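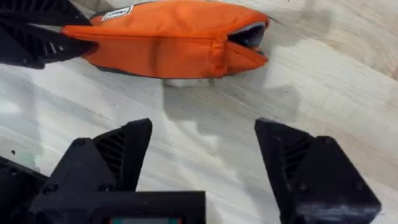
Packing and Desk Supplies Assistant, part-time
Grallach, Bridthorpe site

Grallach is hiring one part-time assistant to fill, check and close pencil pouches at our Bridthorpe site. The job is 20 hours a week, mornings, and starts in February. It is a regular position on our payroll and does not run through an agency.

We put together desk kits for schools, training centers and small offices. A standard kit is a padded zippered pouch with pens and a few other small items inside. Customers tell us what they want in the pouch and what color they want it in. Orange is the color we handle most at the moment. The largest order on the books is for Skarent, a chain of evening schools, and calls for 1,124 pouches in orange. In a busy month we send out 2,000 kits in all colors.

What you will do

Take empty pouches from stock, open them fully and check the lining for loose threads. Fill them according to the order sheet. Pens go in first, all facing the same way, with the writing ends toward the closed end of the pouch. Close the zipper to the stop and tuck the pull flat. Pouches with a zipper that catches go in the returns tray with a note of where on the track it catches.

You will also sort returned kits. These come back from customers in mixed condition. Pens are tested on scrap paper, and the ones that still write are kept. Pouches are wiped down, emptied of crumbs and eraser dust, and put back on the shelf by color. At the end of each shift the table is cleared, the floor under it is checked for dropped items, and the order sheet is signed.
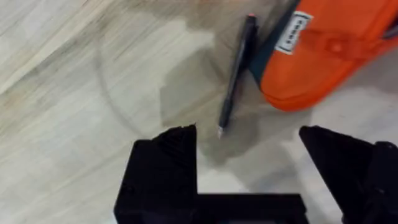 Do I need to have worked in packing before?

Experience is welcome but is not required. A new assistant spends the first 3 shifts working next to someone who knows the order sheets, and fills pouches alone after that.

What we are looking for

You should be comfortable handling small items for several hours at a time. Zippers, pen caps and labels take some finger strength. You need to be able to read an order sheet in English and tell navy from black and teal from green, as trim colors are part of most orders. The work can be done seated or standing and you may switch whenever you like. Boxes of finished kits are moved on a cart, and lifting from the cart to the shelf is shared.

We do not need a resume. If you have one, send it, but a short letter is enough. Tell us what work you have done, paid or unpaid, and which mornings you cannot work, if any. People returning to work after a long break are encouraged to apply. Students may apply if their classes leave the mornings free.

The trial task

Everyone we invite does a short paid trial at a table. You will be given a pouch, a handful of desk items and an order sheet, and asked to pack the pouch, close it and then unpack it again. We look at whether the contents match the sheet and whether the zipper closes without being forced. Speed does not matter on the day. Please take off rings and bracelets that could snag the fabric. 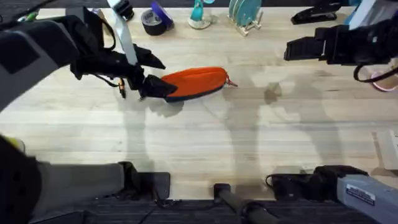 Orange zippered pouch on the table.

Hours and pay

Shifts run from 8 a.m. to noon. Pay is hourly, at the Bridthorpe site rate for packing staff, and is paid every two weeks. The current rate is given in the invitation letter, so you will have it before the trial. Paid leave builds up from the first shift. There is a kitchen with a refrigerator and lockers with keys. Parking is behind the Plattner building next door; use the spaces marked with our name, as the others belong to their tenants.

Extra hours are sometimes offered in late summer, when the school orders come in. You are free to turn them down.

How to apply

Send your letter to Ottilie Leitner, Packing Office, Grallach, Bridthorpe, or leave it at the front desk any morning before noon. Write "Desk supplies assistant" on the envelope and include a phone number where we can reach you in the afternoon. If you need a different chair, brighter light or more time for the trial, mention it in the letter and it will be set up before you arrive.

Applications are read as they come in and the ad will be taken down once the position is filled. All applicants will get a reply.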